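### 5.3 Protective stops during close-proximity handling

The most frequent fault in the tabletop trials was a protective stop raised while both grippers occupied the central region of the table. The Dostitz supervisor computes the clearance between the two wrists from joint encoders and halts both arms when the value falls under a fixed threshold. Over 2984 episodes it halted the cell 70 times. Sherif Benkirane reviewed the joint logs for every stop and found that the grippers had touched in 4 of them. The remainder were false triggers.
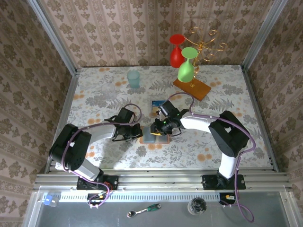

False triggers were traced to a stale transform. The base-to-base calibration was loaded once at startup and was not refreshed after the right arm was removed for service in January. When the arm was bolted back on, its yaw differed from the stored value. The resulting position error grew with reach, so the supervisor underestimated clearance when the right arm was extended and gave correct values close to the rail. The Wesov planner used the same transform but applied a larger margin, and its trajectories showed no obvious symptom. This delayed the diagnosis.

Recovery was a separate problem. After a stop, the operator released the brakes and the controller drove each arm to its home pose along a straight joint-space path. No check was made for objects near the wrist.

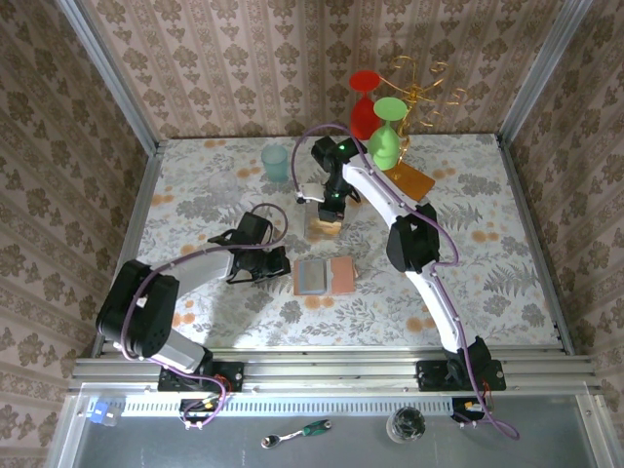 The home motion was written for an empty workspace and had never been revised. Its first segment rotates the base joint before the wrist is lifted, which sweeps the gripper sideways at its current height. With the wrist directly over a glass container, as for the right arm in Figure 5, a sideways sweep at low height can strike the rim or whatever stands inside. The stemmed glasses on the wire holder farther back are a second hazard, as they hang inverted. We replaced the routine with a vertical retreat followed by the joint-space move, and limited speed to 20 percent of nominal until both wrists had cleared the objects.

**Figure 5.** Dual-arm cell used in the fault study, at two moments of operation.

The calibration is now verified at each startup against a fixed point on the rail.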